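Home Blog Out and about Archive Get in touch

The night the chip shop caught fire

April 21, 2024

I've been putting off writing this one, partly because it feels a bit cheeky to make a blog post out of somebody else's bad luck. But three people have now asked me what happened on our road in November, so I might as well put it all down in one place and then just send people the link.

If you don't know Brarnport, the chip shop is the one at the bottom of the hill, next to the bus shelter. It had been shut for about an hour when I heard what I took to be someone dragging a bin. Then it happened again, louder, and the dog went and stood by the front door with his ears up. I looked out of the bedroom window and the whole back yard of the shop was orange!

I rang 999 and gave them the wrong road name. I've lived here for years and I told the woman I was on Ondia Street, when Ondia Street is the next one along. She was very patient and got it out of me in the end (the bus stop helped, as it has a number on the pole). If you take one thing from this post, write your address on a bit of paper and stick it by the phone.

The first engine was there before I'd found my other shoe. Two more came after that, and they closed the road at both ends and asked everyone on the low side to come out. So there we all were at the top of the hill in dressing gowns and wellies, 63 of us according to the paper, looking down at it. 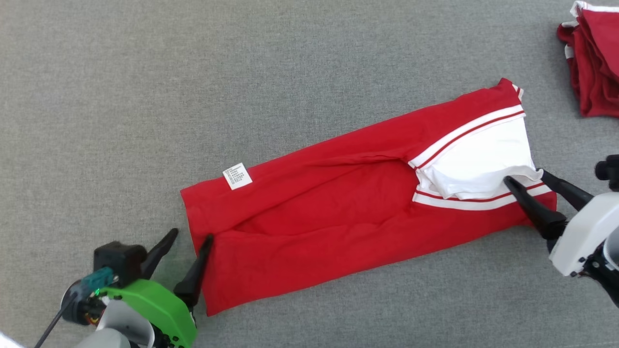 What I hadn't expected was the smell. I thought it would be like a bonfire, but it was more like burnt plastic and old oil, and it got into everything. I had the windows shut the whole time and still washed the curtains twice. The bathroom towels never really came right and I gave up on them at Christmas.

Everybody was fine, I should have said that first. The family who run it live over at Ultow and had already gone home, and the flat upstairs was empty while it was being painted. One firefighter was checked over for smoke and then I saw him half an hour later drinking tea on somebody's wall.

We were let back in a bit before four. The power was off until lunchtime, so I ate cereal in my coat and listened to the radio on batteries. They said on the news that it had started in an extractor fan, and that the kitchen and the store behind it had gone but the front was mostly saved. You can still see the black mark going up the side, as far as the gutter.

The collection for the family did better than anyone thought it would. The target was £2,000 and it closed on £2,226, with 107 people chipping in (sorry). They hope to be open again by the summer, with a new fan, obviously.

I've bought two new smoke alarms since, and tested the one on the landing, which had no battery in it at all. I'd like to say I was shocked but I do remember taking it out for the kitchen clock. The clock is now on the wall with no battery, stuck at twenty past six, and I keep forgetting to get one when I'm in town.

Contact: use the form on the Get in touch page © Notes from Brarnport Back to top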